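Gekochte Speisen im Kühlschrank aufbewahren: Anleitung für die Gemeinschaftsküchen

Merkblatt der Hauswirtschaftsleitung Werham, Fassung vom 24. Januar 2021

Geltungsbereich

Diese Anleitung gilt für alle Bewohnerinnen und Bewohner sowie für Gäste der Häuser Werham und Sullwood. Sie regelt, wie zubereitete Speisen abgedeckt, beschriftet und in die gemeinschaftlich genutzten Kühlschränke eingestellt werden. Für rohes Fleisch und rohen Fisch gilt zusätzlich das Merkblatt 7, das in jeder Küche neben der Spüle aushängt.

Vorbereitung

Benötigt werden eine saubere Schüssel mit glattem Rand, Frischhaltefolie, ein Etikett und ein wasserfester Stift. Schüsseln mit abgeplatztem oder gesprungenem Rand sind auszusondern. Die Folie haftet am besten auf Glas, Keramik und Metall; bei Kunststoffschüsseln ist ein passender Deckel vorzuziehen.

Speisen sind vor dem Einstellen abkühlen zu lassen. Größere Mengen, etwa Eintöpfe oder Reisgerichte, werden hierzu auf mehrere flache Gefäße verteilt. Suppen können im Topf in ein kaltes Wasserbad gestellt und gelegentlich umgerührt werden. Gekochte Speisen dürfen nicht über Nacht auf dem Herd stehen bleiben.

Abdecken der Schüssel

1. Den Rand der Schüssel mit einem trockenen Küchentuch abwischen. Auf Fett und Feuchtigkeit haftet die Folie nicht.

2. Die Folie so abtrennen, dass sie auf allen Seiten eine Handbreit übersteht.

3. Die Folie an der gegenüberliegenden Seite anlegen, zu sich hin straff ziehen und ringsum andrücken.

4. Das Etikett seitlich an der Schüssel anbringen. Anzugeben sind Zimmernummer, Inhalt und Datum der Zubereitung. Auf der Folie löst es sich erfahrungsgemäß beim ersten Öffnen.

Die Schüssel soll höchstens bis etwa zwei Fingerbreit unter den Rand gefüllt sein. Säurehaltige oder stark gesalzene Speisen dürfen nicht mit Aluminiumfolie abgedeckt werden.

Einstellen in den Kühlschrank

Vor dem Öffnen der Tür ist zu klären, wo die Schüssel stehen soll. Zubereitete Speisen gehören auf die oberen und mittleren Ebenen. Die unterste Glasplatte bleibt Lebensmitteln vorbehalten, die besonders kühl gelagert werden müssen. Obst und Gemüse werden in den Schubfächern aufbewahrt, Getränke, Senf und Butter in der Tür.

Die Schüssel wird am Gefäßkörper gefasst, niemals an der Folie. Sie ist gerade einzuschieben und vollständig auf der Ablage abzusetzen, bevor sie losgelassen wird.
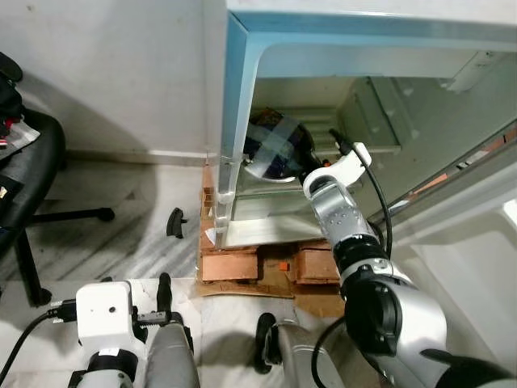
Zwischen Gefäßen und Rückwand ist ein Abstand von zwei Fingerbreit einzuhalten, damit die Luft zirkulieren kann. Das Stapeln auf folierten Schüsseln ist nicht gestattet. Anschließend ist zu prüfen, ob die Tür vollständig schließt und die Dichtung ringsum anliegt.

Aufbewahrungsdauer und Reinigung

Zubereitete Speisen sind innerhalb von zwei Tagen zu verbrauchen. Nicht beschriftete Gefäße werden bei der wöchentlichen Durchsicht entnommen und ihr Inhalt entsorgt. Ausgelaufene Flüssigkeiten sind sofort mit warmem Wasser und etwas Spülmittel aufzunehmen. Die Grundreinigung mit Ausbau der Glasplatten erfolgt im Februar und im August; die Termine werden durch Aushang bekannt gegeben.

Ansprechpersonen

Haus Werham: Dagný Snorradóttir, Durchwahl 563
Haus Sullwood: Sigrún Hauksdóttir, Durchwahl 2522

Etiketten und Stifte sind während der Bürozeiten bei der Hauswirtschaftsleitung erhältlich. Defekte Türdichtungen bitte unter Angabe der Küchennummer melden.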